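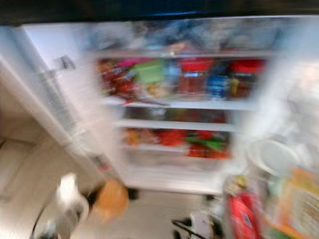

Fig. 3. An open refrigerator, shelves lit.

Session 5 - Keeping food cold: the household before and after the fridge

Last time we left the Putcombe households salting and smoking in November. Now for my favourite part of the whole module, the ice trade!

Ice was cut from ponds in winter, packed in straw and stored underground. The ice house at Pistthorpe held almost 1000 blocks, and its account book (extract on the back page) lists 526 deliveries in a single season. Look at who was buying - fishmongers first, then the dairy, and hardly any private homes.

Key terms: ice house, larder, cold chain, meat safe.

Points to think about as you read:
- Why did larders face north?
- How did shopping change once milk kept for days? Daily trips became weekly ones, and kitchens were planned differently too.
- Who did the extra work before, and who gained the time?

Reading: Acheampong, chapter 3, is a joy, especially the pages on butter. Bring your Stunon street map, as we'll be marking the old dairies on it.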